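Community Radio Producer (part-time) and Volunteer Presenters
Candside Community Radio, Cunberg
Posted February 1, 2024

If you've ever sat in your car in the driveway because you couldn't bear to switch off before the story finished, we'd love to hear from you. Candside Community Radio is looking for a part-time producer to join our little team in Cunberg, and we're opening our doors to a new group of volunteer presenters at the same time.

We've been on air long enough that some of our listeners now have kids presenting the Saturday breakfast show, and we're very fond of that. Our programs cover local sport, council news, gardening, a great deal of music (more accordion than you'd expect) and a weekly interview hour that has become something of a favourite. At last count we had 1,614 subscribers, and it's their support, along with a grant from the Nandier Fund, that has made this new position possible.

The producer's job

You'll work 56 hours a fortnight, mostly weekdays, with one evening shift that we're happy to organise around your family or other work. You'll book guests, edit interviews, keep the program guide up to date and sit beside new presenters while they find their feet at the desk. That last part matters a lot to us, so patience and a kind manner will count for as much as your technical skills.

We'd like you to have some experience in radio, podcasting or live sound, and to be comfortable with audio editing software. A degree is welcome but we won't ask for one. You'll report to our station manager, Sibel Bozkurt.

Volunteer presenters

No experience needed at all! Training runs over four evenings in February at our studio in the old Wikström building, and covers the desk, microphone technique, basic media law and how to fill a silence when your guest is stuck in traffic. We're especially keen to hear from people who'd like to present in a language other than English, and from anyone under 25. Training is free for subscribers, and concession subscriptions are available if you ask.
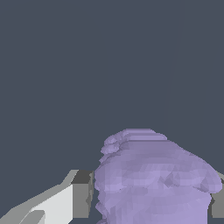 Lavender shape on slate grey, computer-rendered.

How to apply

For the producer's job, please send your résumé and a letter of no more than 500 words telling us about a program you love and what you'd have done differently with it. Would-be presenters can simply send a few lines about themselves and the kind of show they have in mind, even if it's only half an idea at this stage.

Everything should be addressed to Xuelian Su, our program coordinator, care of Candside Community Radio, PO Box 267, Cunberg, or dropped in at the front desk on any weekday between 10 am and 4 pm. She's also glad to have a chat beforehand if you're not sure which role would suit you. The studio is up one flight of stairs, and there's a lift at the rear entrance.

Applications for both close at 5 pm on the second Friday in February.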